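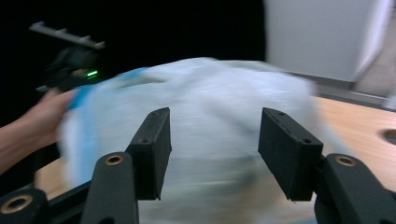

Household Textiles, Unit 4: Folding and Edges

Okay, welcome back, everybody. These are my notes from the folding session, cleaned up a little (only a little!) so you can read them before the practical. If you missed class, borrow Edith Lozano's notes too, because she drew the corner diagrams and mine look like spilled noodles.

Start with the edge

Most people pick up a cloth by whatever part is closest. Fine for wiping a counter, terrible for folding. What I want you to do is find an edge first. Slide your fingers along it until you hit a corner, then keep going to the next one. Now you're holding one whole side, and the middle can hang down and do what it likes.

A colored border makes this so much easier. If the cloth is pale and the border is a stronger color, you can follow it with your eyes even when everything's bunched up. On plain cloth you have to go by feel — a hem is thicker than the rest, and a selvage is usually flat and a bit firmer.

Working with a partner

One person holds, the other one finds. Don't both pull! Fredy Escobar and I did this at the front with a big tablecloth and we both pulled, and you all saw how that went. The holder keeps a grip on the bordered side and stands still. The finder works along to the far corner and says "got it" out loud. Then you step apart until there's no slack.

If you get a lump in the middle, lower the cloth to the table and smooth from the center out. Shaking works too, but give each other some room.

The fold itself

Long side to long side, borders lined up. Run a flat hand along the crease. Then short side to short side, and again if the shelf is narrow. I like the border on the outside so I can tell the sets apart in the Fostier cupboard. Rigoberto Chambi likes it on the inside to keep it clean. Both are fine with me, just be consistent within a stack.

Somebody asked about ironing first. For cotton, yes, if you're putting it away for a long time. For everyday kitchen cloths I never bother.

For the practical

Bring 2 cloths of different sizes, at least one with a hem you can feel. Fold each one alone, then with a partner, and write down which way gave you straighter edges. Half a page is plenty.

Practical groups meet in the Durnadside room. Eusebio Flores has the sign-up sheet, and Édgar Apaza is covering the second group for me in January, so send him your questions about that one.

Reading: the chapter on hems and selvages in the Muñoz packet. Skip the part on lace, we'll do that in Unit 6.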